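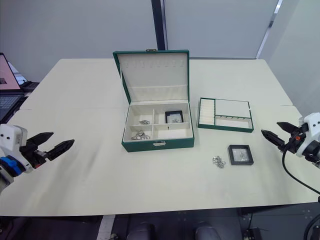 Renske Oduya
Postdoctoral researcher, multi-robot coordination

Thursday, November 9, 2023

Back from Cloltska on the early train, with a cold. I want to write down what I think of the auction results before the Monday call, when everyone will be cheerful and I will start agreeing with things.

The claim, as it stands in the draft: if each robot bids for its own delivery jobs and talks only to the robots nearby, the fleet does nearly as well as a central planner that knows everything. I have read that sentence in so many papers by now that I can't hear it anymore. Nearly as well as which planner? On what floor? The draft compares against a central planner that gets a fixed time budget and then has to hand over whatever it has. In July I gave the same planner ten times the budget, just to see, and the gap opened up a lot. That plot is still sitting in my folder. It did not make it into the draft, and I didn't fight for it, so that one is on me too.

The Cloltska runs used 22 of the Hovow carts on the ground floor of the old bus depot. Good floor, flat, terrible radio. Two days of testing, and the first morning went to charging. I had expected the auctions to fall apart once messages started dropping, and they did not exactly fall apart. They got slow in a way that is hard to see from the summary numbers. A robot bids, hears nothing, assumes it has won, and sets off. Another one does the same. They both arrive at the pickup, the conflict gets resolved there, and the loser drives away with nothing to show for it. Every job still gets done. The completion rate is 100 percent and looks lovely in a table. The wasted driving is in the logs and no one had planned to report it.

I asked for it to be reported. We'll see.

The other thing that bothers me is Hevo. I like Hevo, I have used it for years and I know where it lies to me. Messages in Hevo either arrive or get lost, each one on its own, like flipping a coin. In the depot they get lost in clumps. A cart goes behind a row of pillars and is deaf for the whole stretch, then comes out the other end full of stale opinions about who owns which job. So our simulated robustness curve, the nice smooth one, is a curve about coins. I said so at dinner and was told that independent loss is the standard assumption. I know it is. I have made it myself in print, twice.

What would I accept as evidence? I tried to answer that on the train, because it's cheap to sit there being unconvinced.

First, bursty loss in the simulator, fitted to the depot logs. That is maybe a week of work and it is boring, so I will probably be the one doing it. Second, the distance driven per finished job, on the same page as the completion rate. Third, a dumb baseline. I mean really dumb: split the floor into zones, give each cart a zone, let it take the nearest job and never talk to anybody. We had this running for 70 jobs on the second afternoon, only because the auction node had crashed and the carts were idle. It wasn't bad! It lost when the jobs bunched up in one corner, as you would expect, and otherwise I couldn't tell the difference by eye. One run is one run. But nobody had tried it before, and I find that a little embarrassing for a project in its third year.

I should be fair. The auctions did something I had not believed they would do. We switched off eight carts in the middle of a run with no warning, and the rest picked up the abandoned jobs without any fuss. The zone thing can't do that – a dead cart means a dead zone until somebody notices. If the paper were about that, about carts dying, I would sign it tomorrow. It is a smaller paper than the one we have. I also think it's true, which I can't say with a straight face for section five.

Then there is the scaling figure. It goes up to fleet sizes we have never owned, in Hevo, on an empty square grid with no pillars. The line is straight and people will quote it. I don't know what it measures except how fast the lab server is. I suggested moving it to the appendix. There was a silence, and then a long talk about what reviewers like to see.

Funding people from Benmoussa are coming to watch a demo, the same routine with the same fleet, and I can already guess that it will be run at the end of the hall with the good radio. I would rather show them the pillars. It would look worse and they would learn something, though I'm not sure they are coming to learn something.

Things to do before Monday: find the July plot. Check whether the clocks on the carts were synced on day one, since half of what I wrote about stale bids depends on it and I haven't looked. If they were off by even a second or two I may owe some people an apology. Rerun the zone baseline in Hevo with three different job patterns, including the bunched one that makes it look silly.

Tea, then bed. The clocks I'll check in the morning.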